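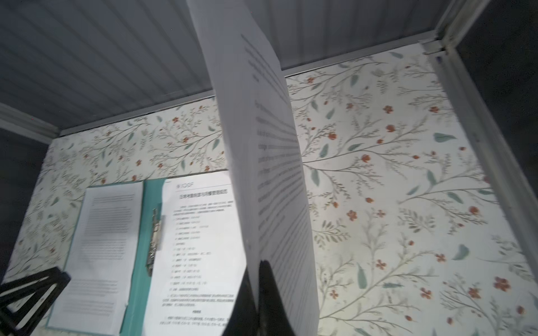 图1　纸质规程整理：一叠印刷页与摊开的活页夹，夹脊为金属环

搜索本站　请输入关键词　搜索

Wuvura纸质规程与表单归夹项目 第二阶段进展报告

2023-03-25　Hongmei Yao
最后更新：4月（补充第五节中关于标签纸的说明）

报送：Pranden资料保存资助计划，Celeste Esteves
抄送：Erhan Aksoy、Tuncay Aydoğan

一、报告范围

本报告说明第二阶段的工作完成情况、经费使用、存在问题及下一阶段安排。第一阶段（清点与编目）已结项，相关数据不再重复，仅在口径变化处注明。

项目对象为Wuvura历年积累的纸质操作规程、设备说明、值班须知和空白表单。文件以中文为主，少量为土耳其文与英文对照。按资助协议，本项目只处理现行及近期停用的文件，不涉及人事、财务和合同类材料。上述三类文件如在散页中出现，一律单独封装退回原部门，不拆、不装订、不登记内容。

二、进度

计划归整活页夹73册，截至本期完成31册，其余42册中，多数已完成拆分和初排，尚未复核。

本期共处理散页3,215张。“处理”指完成以下全部步骤：去除订书钉和回形针、展平、核对页次、确认版本、打孔、入夹、登记。只完成前几步的页不计入。第一阶段报告曾将“已展平”单列为一项完成量，Celeste Esteves在审阅意见中指出该口径容易与完成册数混淆，本期已取消。

按文件类别，进度如下。

操作规程：已完成的31册大部分属于此类。标题和条款编号普遍完整，核对速度较快。

值班须知与管理规定：单页文件居多，常见版式为页首标识、标题、简短引言，其后为编号条目。此类文件修订频繁，同一标题往往存在数个版本，条目数量相同而措辞不同，仅凭首行无法判定先后，须逐条比对。

设备说明：进展较慢。部分说明书原为胶装，拆开后左侧留白不足，打孔会损及文字，现改用侧边打孔的透明袋。

空白表单：未启动。是否需要保留停用表单，尚待Erhan Aksoy确认。

三、工作方法

3.1 活页夹

统一采用硬质封面金属环夹。封面颜色按类别区分：操作规程用灰色，管理规定及值班须知用青色，设备说明用深红色。颜色只作初步识别，检索仍以脊部编号为准。

第一阶段试用过两种环形。圆环夹翻页顺畅，但装满后靠近封底的页会向环的下方堆积，页缘易卷。D形环夹堆叠平齐，价格略高。对翻阅频率高的类别仍用圆环夹，并将装填量控制在环径的四分之三以内；对翻阅少、页数多的设备说明用D形环夹。

3.2 打孔与对齐

打孔前先将整叠纸在平面上轻磕两边，长边和短边各一次。单次打孔张数不超过打孔器标称值的一半。本期前段曾按标称值操作，底部几张孔位偏移，入夹后页缘参差，已返工。

旧文件上原有孔位与新夹孔距不符的，不在旧孔旁另打新孔，统一装入透明袋。旧孔破裂但孔距相符的，用补强圈修复，补强圈贴背面，避免遮挡条款编号。

3.3 归夹顺序

活页夹打开后置于台面后侧，散页放在前侧，先放现行版本，后放被替代版本，两者之间插入分隔页。左右两面同时展开时，左面为已固定的前一份文件，右面为当前文件，核对时以右面标题对照登记表。

整叠提起时从下缘拿取，厚叠须分两次。纸叠提起后自然弯曲，下缘散开，放下后须重新磕齐再入环。此步骤在初版作业指引中漏写，Tuncay Aydoğan在抽检时提出，现已列入指引正文。

3.4 登记

每份文件登记以下字段：册号、册内序号、标题、文件语言、页数、标注日期、版本判定、附件有无、备注。版本判定分为“现行”“已替代”“无法判定”，不设中间项。标题按原文照录，包括错字，不作更正；如与现行目录名称不同，现行名称写入备注。

登记表由Ilgın Türkmen维护，每日收工后导出一份只读副本。活页夹内首页另附一张纸质目录，内容限于序号、标题和页数。

四、质量检查

本期复核采用整册抽检。复核人不参与该册的归夹，按登记表逐份翻对，检查页次、朝向、版本和孔位。

抽检发现的问题以页次颠倒和背面朝上为主，均为单张，集中在双面打印而无页码的文件中。对这类文件，现改为在归夹前用软铅笔于右下角标注临时页次，复核通过后保留，不擦除。

另有25份文件被判为“无法判定”。主要情形如下：

（1）标题、条目完全相同，仅页首标识不同，无日期；
（2）有手写修改而无签署，不能确认修改是否生效；
（3）只存附件，正文缺失。

这25份文件暂存于单独的活页夹，编入临时册号，不占正式册号。原计划由使用部门在本期内答复，目前只收到部分口头意见。口头意见未作为判定依据。

五、材料与场地

活页夹、透明袋和补强圈供应正常。活页夹由Değirmenci供货，最近一批青色封面与前批色差较明显，置于同一层架时可辨认。考虑到颜色不作为检索依据，未退货，但已要求后续批次提供色样。

脊部标签原用普通自粘纸，在层架上抽插数次后边角起翘。现改用插入式标签条，已完成的各册随复核逐步更换。4月补充说明：插入式标签条宽度略小于夹脊透明套，册号会向一侧滑动，在条背加一小段双面胶后可固定，不影响更换。

归夹作业在独立台面上进行，与拆钉、展平分开。拆钉区金属碎屑较多，第一阶段曾发生订书钉夹入成册的情况。分区后未再登记此类问题。

层架位于Timisora库房，已到位的层架可容纳本期全部成册，尚不足以容纳全部73册。剩余层架的安装取决于库房电气检修的完成时间。成册暂时平放或立放均可，平放时叠高不超过四册，以免金属环受压后闭合不严。

六、经费

支出按资助协议所列科目执行，无跨科目调剂。耗材科目支出进度高于册数进度，差额来自透明袋：胶装说明书的实际数量高于第一阶段估算，而编目时未记录装订方式。这是第一阶段字段设计的缺陷，登记表现已补设“原装订方式”一栏。

人工科目支出低于计划。空白表单类未启动，对应工时未发生。如该类文件最终决定不保留，申请将余额转用于透明袋采购，转用申请将另文提交，本报告不作为申请依据。

七、问题与风险

7.1 版本判定依赖使用部门答复。项目组不具备判断规程是否生效的权限。若答复继续延后，相关文件只能以“无法判定”状态移交，影响成册的完整性，但不影响其他册的进度。

7.2 归夹期间仍有新文件下发。本期收到的新版值班须知中，有几份对应的旧版已经成册。处理方式为开册、插入新版、将旧版移至分隔页之后、更新纸质目录和登记表。单份改动耗时不长，但每次开册后均须重新复核。建议使用部门按月集中移交新版，不再逐份送交。

7.3 部分热敏纸打印件字迹已淡。对尚可辨认的，复印后与原件一并归夹，复印件在前，并在备注中注明。无法辨认的不作处理，仅登记存在。

7.4 项目组内能够核对土耳其文文件的人员只有两名。该部分文件已集中排期，暂未形成积压。

八、下一阶段安排

（1）完成管理规定及值班须知类的复核，青色封面各册优先；
（2）设备说明类完成透明袋装填，并更换D形环夹；
（3）就“无法判定”文件向使用部门发出书面清单，附每份文件首页复印件；
（4）取得关于停用表单的书面决定；
（5）库房层架安装后，将已完成各册按册号上架，核对架位与登记表。

第（1）项计划于4月完成。第（2）项视D形环夹到货情况确定。第（5）项不设日期，待检修通知。

九、需资助方确认的事项

请Celeste Esteves就以下两点予以书面答复：

其一，“无法判定”文件在最终移交时是否计入完成册数。项目组意见为不计入，单列。

其二，纸质目录是否需要双语。现行做法为按文件原文语言填写，不作翻译。如需双语，须增加翻译和校对工时，并重印已完成31册的首页目录。

登记表只读副本及抽检记录可向Ilgın Türkmen索取。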